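Prarnton's free update lands on Thursday, and it's got a boat in it
3 min read

I've been waiting for more Prarnton since the night I finished it, sat there with the credits going and a cold cup of tea, wondering what on earth had happened to the lighthouse. So you can imagine the noise I made when Visinus put up a post this morning saying the next update is out on Thursday, it's free, and yes, it goes back to the lighthouse!

The update is called The Etia Crossing, and it picks up in the gap between the flood and the winter chapter, which the main game skipped over with a fade to black and one line in your journal. I was quite cross about that at the time (I went back and reloaded, thinking I'd missed a door). Now we get to play through it. You start on the quay, the town is half under water, and there's a ferry that will take you across to Etia if you can get it going again.

Visinus says it should take most people almost 8 hours, which is a fair bit longer than the last one. I got through that in a single evening with a break for pasta, so I'm pleased. The new island has its own map, its own weather and its own set of locals to annoy, and you can walk off and ignore the story for as long as you like once you've landed.

The boat is the bit I'm most excited about. You steer it yourself, and from the short clip in the post it looks properly heavy, the sort of thing that keeps drifting after you've let go of the wheel. I am going to hit so many jetties. You can store things on it as well, and there's a bunk below deck where you can save, so no more trudging back to the inn every time you want to stop for the night.

There are two new endings tucked away in there too. Visinus isn't saying how you reach them, only that one depends on something you did very early in the main game, and I have a horrible feeling it's the business with the miller's dog. I made the wrong choice with the dog. I've still got my old save from before it, thank goodness, and I may have to use it.

A few smaller things from the notes, which I read on the bus so forgive me if I've skipped any. Fishing has been slowed down a bit. The satchel finally holds 400 of each herb, so I can stop leaving piles of nettle outside the chapel like some sort of woodland maniac.
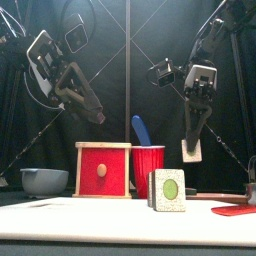
The map remembers your pins now when you change chapter, and the text can be made a good deal bigger, which my eyes will be glad of. The rain sounds have been redone as well. I liked the old rain, but I'll give it a chance.

You'll need to have finished chapter 3 before the ferryman will talk to you. If you're starting fresh, that's a weekend's play, or a long one if you do what I did and spend the whole of Saturday rearranging your shed. Old saves carry over fine, though Visinus suggests making a copy first, and I'd do as you're told there.

It all goes live at teatime on every machine the game's already on. There's a bigger paid chapter planned for later on, but the post gives no date for it and not much else either, apart from a drawing of a door with a lamp over it. I've got my theories. I'll be on the ferry by Thursday evening, and I'll write something longer once I've seen at least one of those endings.

Begum

14 comments | 37 shares

Contact us | © All rights reserved | Back to top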